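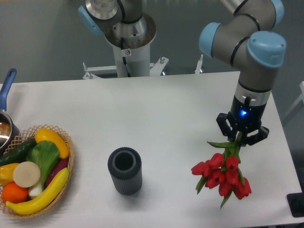

4 Recording Demonstrations

4.1 Scope

This section covers the recording of teleoperated demonstrations on the two-arm Iltport tabletop cell, using the Suklow recorder. It assumes that the arms have been homed and the cameras calibrated as described in Section 3. Training a policy from the recorded data is covered in Section 6.

The examples in this section use the task "flowers to vase." In this task one arm takes a bunch of artificial flowers by the stems and places it upright in an open vase. The same procedure applies to the "produce to basket" and "pan to rack" tasks, except where noted.

4.2 Terms

Episode: one continuous recording of one attempt at one task, from the start pose to the end pose.

Set: a group of episodes recorded with the same task, the same objects and the same operator. A full set is 100 episodes.

Layout: the starting positions of all objects on the table. Layouts are numbered 1 to 20 and are stored with the task file.

Distractor: an object that is on the table but plays no part in the task.

4.3 Preparing the Table

1. Press PAUSE on the operator console. Wait until both arms hold position before reaching over the table.

2. Wipe the tabletop with a dry cloth. Do not use glossy cleaner. Reflections on the white surface affect exposure in the head camera.

3. Open the task file and select a layout. The console shows an outline of each object over the live head camera view.

4. Place the target container first (for this task, the vase). Move it until it fills its outline.

5. Place the distractors. For layouts 1 to 16, use the basket of artificial produce and one pan. For layouts 17 to 20, leave distractors off the table.

6. Place the object to be grasped last, inside the working area of the arm that will pick it up.

7. Step back behind the floor line and press RESUME.

Note: Rearrange the produce in the basket at the start of each set. If the same item lies on top in every episode, the policy may learn to use it as a landmark.

CAUTION: Do not put water in the vase. The wrist and gripper are not sealed.

4.4 Setting the Gripper

1. On the Gripper page, select the profile SOFT STEM.

2. Set the force limit to 16 percent. Higher values flatten the stems, and the bunch will then turn in the fingers during transport.

3. Close the gripper on the stems and lift clear of the table. Hold for 2 seconds.

4. If the bunch slips, regrasp it lower on the stems. Raise the force limit only if it slips a second time, and enter the new value in the set notes.

CAUTION: Keep fingers out of the gripper whenever it is enabled. The force limit does not apply during homing.

4.5 Recording an Episode

1. Move both leader handles to the start pose. The console shows READY when the handles and the arms agree.

2. Press the left pedal once. Recording begins after a short tone.

3. Bring the gripper to the stems and close it. Approach at a steady speed. Long pauses before the grasp are learned as part of the task.

4. Lift until the lowest part of the bunch is higher than the rim of the vase.

5. Move across to the vase. Rotate the wrist during the move so that the stem ends point down on arrival.

6. Lower the stems through the opening. If they touch the rim, raise the arm, correct the angle and lower again. Do not push.

7. Open the gripper, withdraw straight up and return to the start pose.

8. Press the left pedal again to stop recording.

The idle arm must stay parked for the whole episode. Its joint values are recorded even though it does not move.

4.6 Labeling

Label each episode before starting the next. The recorder will not open a new episode until a label is entered.

SUCCESS: the flowers stand in the vase, the vase is upright and the arm has returned.

RECOVERY: as for SUCCESS, but with at least one corrected grasp or corrected insertion.

FAIL: any other outcome, including a tipped vase or a dropped bunch.

DISCARD: operator error unrelated to the task, such as a hand in view of the camera or a pedal pressed by mistake.

Note: Do not delete RECOVERY episodes. They are used at a lower sampling weight and improve behavior near the rim. FAIL episodes are kept for the success classifier and are excluded from policy training by default.

4.7 Changing Operators

Change operators only between sets. Enter the new operator's name on the Session page and run the handle check again, as arm length and seat height both affect the start pose.

4.8 Common Faults

READY does not appear: one handle is outside the start pose. Check wrist rotation first.

Outline does not match the table: the head camera has moved. Repeat Section 3.4.

Episode ends without a pedal press: the disk buffer is full. Wait for the transfer to finish, label the episode DISCARD and record it again.

Flower leaves catch on the fingers at release: open the gripper fully before withdrawing. If the fault continues, trim the lowest leaves and start a new set.

Revision 05/08/2020. Section 4.6 label definitions revised by R. Warrier; checked by S. Nilsuwan.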